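Qui sommes-nous ?

Bisside est une société indépendante de gestion de droits musicaux. Nous travaillons pour des auteurs, des compositeurs et des interprètes de rap, de R&B et de musiques électroniques, ainsi que pour de petits labels qui n'ont pas de service juridique.

La société a été créée par Chidubem Nnaji, ancien responsable des contrats chez l'éditeur Divham, et Thomas Santoro, qui tenait la comptabilité de plusieurs studios d'enregistrement. Ils voyaient passer les mêmes dossiers chacun de leur côté : avances jamais soldées, crédits de production oubliés sur les pochettes, options d'album reconduites sans que l'artiste en soit informé.

Notre premier client a été le label Zervas, qui nous a confié la vérification de ses relevés de redevances. Depuis, nous avons repris la gestion du catalogue Plistmont, soit 1 606 titres, dont une partie n'avait pas de fiche d'ayants droit complète. Ce travail de reprise est toujours en cours.

Ce que nous faisons

Lecture et renégociation de contrats d'artiste, de licence et de distribution.
Contrôle des relevés de redevances et réclamation des sommes manquantes.
Déclaration des œuvres et répartition des parts entre coauteurs.
Autorisations d'échantillons (samples), en France et à l'étranger.
Préparation des dossiers en cas de litige, avec l'avocat choisi par le client. 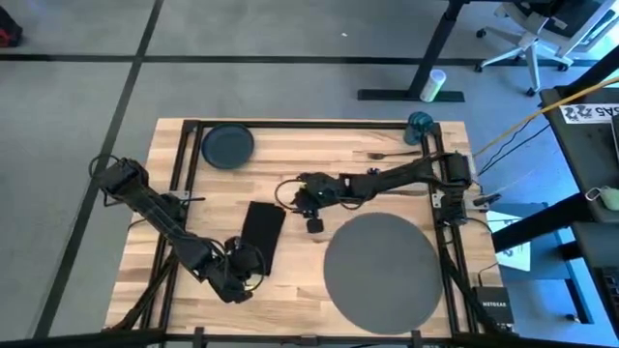
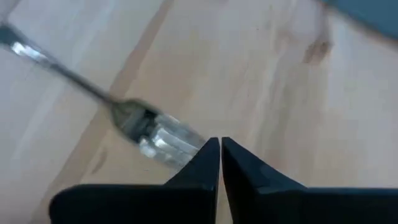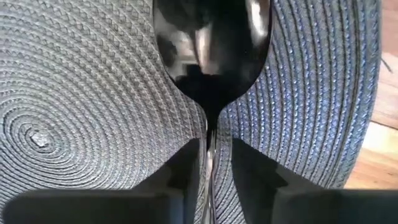
Nous ne produisons pas de disques et nous ne prenons aucune part sur les enregistrements. Notre rémunération est une commission sur les sommes encaissées ou un forfait, au choix du client. Le forfait de base pour la relecture d'un contrat est de 800 euros hors taxes, quel que soit le nombre d'annexes. Les devis sont gratuits.

Chaque dossier est suivi par deux personnes, l'une pour la partie contractuelle, l'autre pour les comptes. Les clients reçoivent un état détaillé tous les 3 mois et peuvent demander à tout moment la copie des courriers envoyés en leur nom. Nous ne communiquons pas avec la presse sur les différends entre un artiste et sa maison de disques, même lorsque l'affaire est déjà publique.

Nous recevons sur rendez-vous, dans nos bureaux ou par téléphone. Pour un premier échange, merci de nous envoyer le contrat signé, les avenants éventuels et les deux derniers relevés. Les demandes liées à une sortie imminente sont traitées en priorité si la date est indiquée dans l'objet du message.

Page mise à jour le 5 octobre 2018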